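The Long Table Returns to the Country Hall

Across the Shearer district, shared meals are bringing neglected public rooms back into regular use
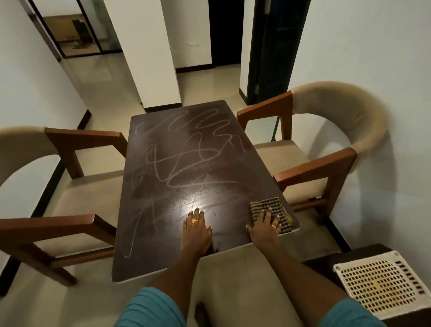
The public hall at Clullidero was built for dances, and for most of its life it was used for little else. When the dances ceased, the building passed into the quiet condition familiar to rural councils throughout Australia: insured, repainted at intervals, and locked. Its return to weekly service owes little to capital works. The change began with a decision to serve lunch.

The Clullidero lunch is now in its second year. It seats 50 people at a sitting, and there are 2 sittings. Diners do not book a table of their own. They are placed at long tables in the order in which they arrive, beside whoever came through the door before them, and the meal is brought out on shared platters. The menu is plain and follows the season: soup and a roast through the cooler months, cold meats and salads from the end of spring, and a tray of slices with the tea.

Communal dining has a considerable history in the district. Shearing sheds fed their workers at a common board, and church suppers and harvest teas followed much the same pattern. What distinguishes the present movement is its regularity. A harvest tea was held once a year and required weeks of preparation. The new lunches are intended to be ordinary, and their organisers have been careful to keep them so. There are no speeches, raffles or guests of honour.

Zatorby, a town of 800 residents on the eastern side of the district, adopted the model in March. Its circumstances were less favourable. The hall kitchen had a domestic stove and a single sink, and the approved use of the building did not extend to the regular service of food. The local program, known as Zededine, resolved the difficulty by preparing hot dishes in the licensed kitchen of the bowling club and carrying them across the road in insulated boxes. The arrangement remains in place, although an application to upgrade the hall kitchen has been lodged.

Cost has received close attention in both towns. Diners at Clullidero pay a fixed price, while Zatorby asks for a contribution and does not record who has made one. Each approach has its defenders. A fixed price gives the cook a reliable budget and spares the diner any uncertainty over what is expected. A voluntary contribution admits those who would otherwise stay at home, but it leaves the kitchen exposed in a poor week.

Transport is the more stubborn problem. Many of those who would benefit most live on properties well outside the town boundary and no longer drive. The community bus runs to a medical timetable, and its return journey leaves before the second sitting has finished. Discussions on a later departure are continuing – slowly, by most accounts – and in the meantime lifts are arranged over the dessert.

Furniture, too, has proved a matter of some debate. Clullidero favours solid tables that stay where they are put, while Zatorby must clear its floor for the evening badminton and has chosen folding ones. Both towns have retained their old stacking chairs, which are noisy on a timber floor and are expected to be replaced when funds allow.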